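November 26, 2023

Application numbers for the January cohort, graduate program, Zamolstead campus. Working from the Serkix export Peninah pulled on Friday.

486 rows after removing duplicates. The raw file had more because anyone who switched between the part-time and full-time track gets a second row with a new ID. I matched on email and birth date. 13 left over that I couldn't match either way, mostly name changes. List is in the shared folder under "unmatched", and Peninah Kimaro will go through them by hand.

Field placement is the tighter problem. Each full-time student needs 800 hours over the program and the agencies report capacity in slots, not hours. Last year we treated one slot as one student. Ondieki and one of the county agencies split slots between two part-timers, so that undercounts. Changed the sheet so slots carry an hours column. Blank hours now show up red and no longer default to full.

Sevim Karakaya wants the ranking survey answers to use the same enrollment figure as the admissions page. They don't at present. The page counts deferred students and the survey instructions say to leave them out. I think we keep both figures and put a note under the one on the page. Waiting to hear from her.

Tried the Pistuveck form for reference letters again. It still drops the attachment if the writer goes back a page before submitting. Wrote it up with the steps and sent it to their support desk. Until it's fixed, letters can come by email and the office logs them.

To do:
Rerun the duplicate check once the 13 are settled
Ask Ondieki for hours per slot in writing
Take the old deadline off the part-time page (it is in 2 places, top banner and the FAQ)
Check that deferred students from last January aren't getting the reminder emails

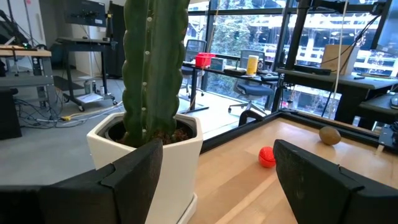
The reminder list is built from the old export, so that last one has to wait for the rerun.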